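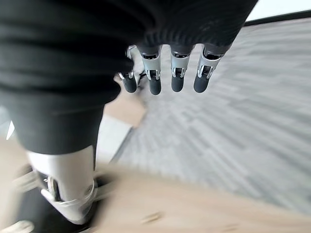 검은색 니트와 은색 로봇 손가락

네르타드(Neltard) 출판지원 창구 문의 처리 기록

제목: 시선집 『Amrani』 전자책 변환본의 연 구분 누락 및 행 들여쓰기 오류
접수일: 2020년 12월 10일 목요일
문의자: Kirsty Cheetham(편집부)
담당자: Iason Zacharopoulos(전자책 변환 지원)
관련 시스템: Ollis 변환기, Pernance 유통 포털
중요도: 높음
상태: 종결

문의 내용

공동 시선집 『Amrani』의 최종 교정 원고를 Ollis로 변환하여 Pernance 미리보기에 등록하였으나, 인쇄본 기준 119쪽부터 128쪽까지의 작품에서 연과 연 사이의 빈 행이 모두 사라졌습니다. 해당 구간은 Howard Tapley 시인의 연작이며, 연 구분이 없으면 작품의 형식이 성립하지 않습니다. 같은 구간에서 두 번째 행의 들여쓰기도 왼쪽 끝으로 당겨져 표시됩니다.

앞부분에 실린 Carol Kettle 시인의 작품은 정상으로 보입니다. 브라우저를 바꾸어 확인하였고 글자 크기도 조정해 보았으나 결과는 같았습니다. 저자 확인용 파일을 발송하기 전에 조치를 부탁드립니다.

1차 답변(Iason Zacharopoulos)

문의하신 내용을 접수하였습니다. 미리보기 화면에서 동일한 현상을 확인하였습니다. 원인을 구분하기 위하여 다음 자료를 요청드립니다.

변환 직전의 원고 파일
Ollis에서 내려받은 변환 보고서 전문
해당 구간의 인쇄용 교정지

변환 보고서는 요약본이 아닌 전문으로 제출하여 주시기 바랍니다. 요약본에는 문단 스타일 대응표가 포함되지 않습니다.

문의자 회신

요청하신 자료를 모두 첨부하였습니다. 연작 원고는 시인이 별도 파일로 보내온 것을 편집부에서 본문에 합친 것입니다. 합칠 당시 화면상으로는 다른 작품과 차이가 없었습니다. 참고로 연작의 셋째 편은 원래 빈 행 두 개로 연을 나누는 작품이므로, 복구 시 한 행으로 통일되지 않도록 유의하여 주십시오.

점검 경과

가. 원고 파일의 문단 스타일을 대조하였습니다. 정상 구간에는 ‘시-연’ 스타일이 적용되어 있으나, 연작에는 ‘본문’ 스타일이 남아 있고 연 사이가 빈 문단으로만 구분되어 있었습니다.

나. Ollis의 기본 설정에는 ‘빈 문단 제거’가 켜져 있습니다. 산문 원고를 위한 설정이며, 이번 변환에도 그대로 적용된 것을 보고서에서 확인하였습니다.

다. 들여쓰기는 스타일 값으로 지정되지 않고 연속된 공백 문자로 입력되어 있었습니다. 변환 과정에서 연속 공백이 하나로 합쳐지고, 행 첫머리의 공백은 삭제됩니다.

라. 시험 파일에서 ‘빈 문단 제거’를 끄고 다시 변환하였습니다. 연 구분은 복구되었으나 들여쓰기는 복구되지 않았습니다. 또한 차례 뒤에 불필요한 빈 화면이 생겨, 설정 변경만으로 처리하는 방안은 채택하지 않았습니다. 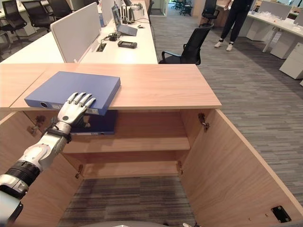 조치 사항

1. 연작 원고 전체에 ‘시-연’ 스타일을 다시 적용하였습니다. 연 사이 간격은 문단 뒤 여백으로 지정하였으며, 셋째 편에는 두 행에 해당하는 값을 별도로 적용하였습니다.

2. 공백 문자로 된 들여쓰기를 모두 삭제하고 ‘시-내어쓰기’ 스타일로 대체하였습니다. 들여쓰기의 폭은 인쇄용 교정지를 기준으로 맞추었습니다.

3. 긴 행의 처리 방식을 확인하였습니다. Ollis의 시 전용 설정은 한 행에 최대 80자를 허용하며, 이를 넘는 행은 강제로 나뉩니다. 연작에서 이 한도를 넘는 행은 발견되지 않았습니다.

4. 수정 원고를 시 전용 설정으로 변환하여 Pernance에 다시 등록하였습니다. 이전 미리보기 파일은 비공개로 전환하였습니다.

편집부 확인(Howard Sugden)

수정본을 인쇄용 교정지와 행 단위로 대조하였습니다. 연 구분과 들여쓰기는 모두 교정지와 일치합니다. 다만 연작 마지막 편의 제사(題詞)가 제목과 다른 화면으로 넘어가는 문제가 있으니 검토를 요청드립니다. 작은 화면의 기기에서만 나타납니다.

2차 답변(Iason Zacharopoulos)

제목과 제사 문단에 ‘다음 문단과 함께’ 속성을 부여하고 재등록하였습니다. 작은 화면과 태블릿 화면 크기에서 각각 확인한 결과, 제목과 제사가 같은 화면에 표시됩니다. 독자가 글자 크기를 가장 크게 설정한 경우에는 화면이 나뉠 수 있으며, 이는 변환 파일에서 제어할 수 없는 사항입니다.

문의자 최종 회신

수정본을 확인하였습니다. 글자 크기에 따른 제한 사항은 저자에게 별도로 안내하겠습니다. 본 건은 종결 처리하여 주십시오.

후속 안내

외부에서 받은 시 원고를 본문에 합칠 때에는 변환 전에 문단 스타일을 반드시 확인하여 주시기 바랍니다. 편집 화면에서 서식 기호 표시를 켜면 빈 문단과 연속 공백을 구별할 수 있습니다. 시 원고용 서식 파일은 2월에 개정될 예정이며, 개정 전까지는 현행 서식을 사용하시면 됩니다.

종결된 문의와 동일한 현상이 다시 발생한 경우에는 새 문의를 등록하지 마시고 본 기록에 회신하여 주십시오.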